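To: open-day list
From: Marisol Tovar
Subject: Re: Visit to the Jatholm laboratory, Tuesday

Dear colleagues,

Thank you to all who replied. I am answering the questions raised by the Emska office below so that every participating site has the same information.

On Tuesday, Grímur Vestergaard wrote:
> We have 20 people registered from Emska and Sturkov together.
> Could you confirm whether the tabletop demonstration is included
> in the visit, and whether our guests may operate the arms?
> Two of them need step-free access.

The tabletop demonstration is included. It will be held in Room 242, where two arms share one table and the task is set out with a cup and a plate. Staff from Manríquez will run the session and take questions afterward.

Guests may not operate the arms during the visit. Those who wish to try the controls may put their names down for a separate session in July - please write to me directly and do not reply to the list.

Step-free access is through the north entrance. The elevator opens next to Room 242.

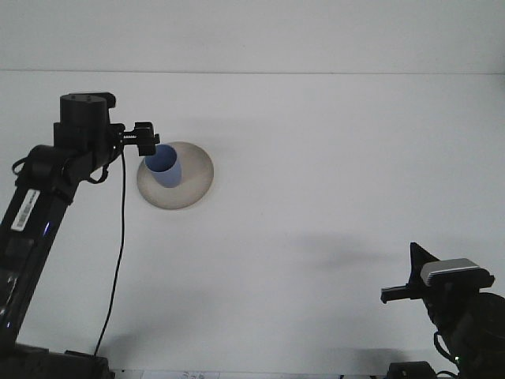
Groups will be admitted at 2 p.m. and are asked to remain behind the floor line while the arms are powered. Bags and coats should be left in the cloakroom. Photography is permitted without flash.

Site coordinators are requested to send me final lists of names, including any changes to those already registered. Badges will be issued at the front desk and must be returned on leaving.

With kind regards,

Marisol Tovar
Visits and Demonstrations
Jatholm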